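Workshop > Grippers and tooling > Interviews

Tagged: maintenance, hand tools, people at work

Friday, May 4, 2018

"First I look at the rivets": keeping a pair of hand-held grippers in order

23 shares | 2 comments

Si-eun Bae keeps her tools in a flat tin that once had biscuits in it. There are two small screwdrivers, a brass brush, a pair of bent tweezers, a piece of leather and a pencil so short that I asked if she wanted a new one. She did not. With these things she looks after the hand-held grippers at Otness, where she has worked since the company had only one room.

I visited her because a reader wrote to us in March. He complained that everybody writes about arms and controllers, and very few people write about the part that touches the object. I thought he was right. At Otness the grippers are carried by people, one in each hand or one person beside another, and they do ordinary table work with them: cutlery, cups, cloths. The arm comes later. But the fingers and the linkage are the same, and so the care is also the same.

"The person is very strong compared with the gripper," Bae told me. "An arm will stop when the current is too high. A person does not stop. He presses more. So the hand-held ones are worn out sooner than the ones on the arm, and I see the faults there first."

She begins every inspection with the linkage. She holds the gripper by the body, closes it slowly and looks at the rivets from the side. If one arm arrives before the other, she marks it with the pencil and puts it on the left of her bench. If both arrive together, it goes to the right. On the morning of my visit there was one on the left.

"You can feel it also," she said, and gave it to me. I closed it and felt nothing special. She took it back, closed it near my ear, and then I heard a small click. "This click is a rivet which moves in its hole. Today it is a click. After two weeks it is a finger which is not straight, and then the chopstick turns when you lift it."

Chopsticks are her favourite test. She has tried screws, pencils and the steel pins which the supplier Troder sends for calibration, but she returns always to what is in the kitchen drawer. A pin is the same every time, she explained, and a gripper can be good with pins and bad with everything else. A wooden chopstick is light and it rolls. A spoon has its weight at one end. When the pads are worn, the spoon shows it by hanging down, and the chopstick shows it by turning.

The test is done at a table with a utensil caddy on it. Two grippers are used, and the pieces are spread out, picked up and put in the caddy. Bae does not permit anybody to arrange the pieces nicely before.
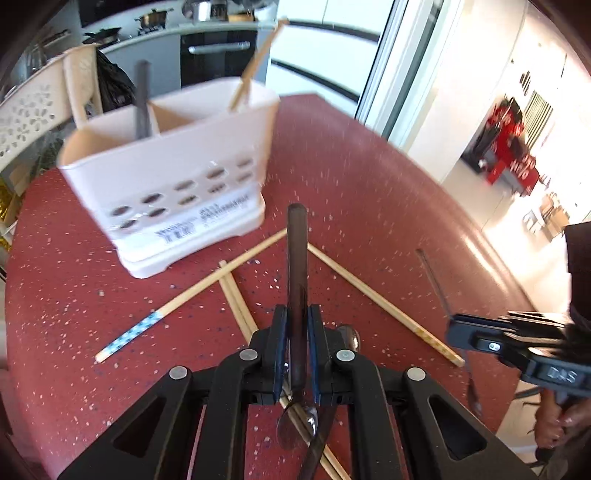

Handle between the blue pads, with the second gripper at work on the right.

I asked her about the pads, because I know from other workshops that they are the part which gives the most trouble. She laughed and opened a drawer.

"I have tried four kinds. The first was too soft, it was like holding a spoon with bread. The second was good but it took up all the grease from the kitchen, and after one day it was shining. The third I do not want to speak about."

The fourth is the one she now buys, under the name Yeon. She changes a pad after 2,000 closings, or earlier if the edge starts to lift. The lowest number in her notebook is 679, and beside it she has written "fork". The last pair she removed had reached 1,470, and she showed me why she did not wait. Near the tip there was a narrow line where thin handles had pressed again and again in the same place.

"A new pad on one side only is a mistake," she said. "I did it myself in the beginning, to save money. Then the thick new one pushes the thin old one and the object is not in the centre. Now I change both, always, and I write the date on the back."

Her way of changing them is simple, and I write it down as she showed it. The old pad is pulled from the bottom corner, never from the tip. The glue which remains is rubbed off with the leather, and only if this fails does she use alcohol on a cloth. She then leaves the finger open for the time of a cup of tea. The new pad is put on from the bottom upwards, pressed with the thumb, and the gripper is closed on a folded piece of paper and left like this until the next morning. She was strict about the paper. Without it, she has had two pads which stuck to one another.

And the linkage with the click? For this there are two opinions at Otness. Some of her colleagues would replace the complete arm. Bae prefers to drill out the rivet and set a new one, with a thin washer below. It takes her most of an hour, and she admitted that a new arm does not cost much.

"But the new arm has new holes, and they are also not perfect. The old one I know already."

She oils very little. One drop at each joint, taken from the end of a needle, and then the gripper is opened and closed until nothing more comes out at the side. Too much oil goes to the pads, and then, she said, you can throw the pads away. The body she cleans with a dry brush. She does not like compressed air, as it blows crumbs further inside.

There was one thing I wanted to understand better, and that is how she decides a gripper is finished. The maker's booklet, which comes with the Trevent kit she uses for spare parts, gives a limit for the play between the fingers. She reads me the page, closes the booklet and shakes her head a little.

"The limit is correct for a new gripper. For an old one I ask the people who hold it. When two persons say to me on the same day that it is tired, I take it out. I measure afterwards, for the notebook."

We went back to the bench, and she took the gripper from the left side and fixed it in the vice, with the leather around it so that the jaws do not scratch. She chose the drill without looking at the size. I asked if I should leave, and she said I could stay if I held the lamp. I held it until lunch.

Filed under: Grippers and tooling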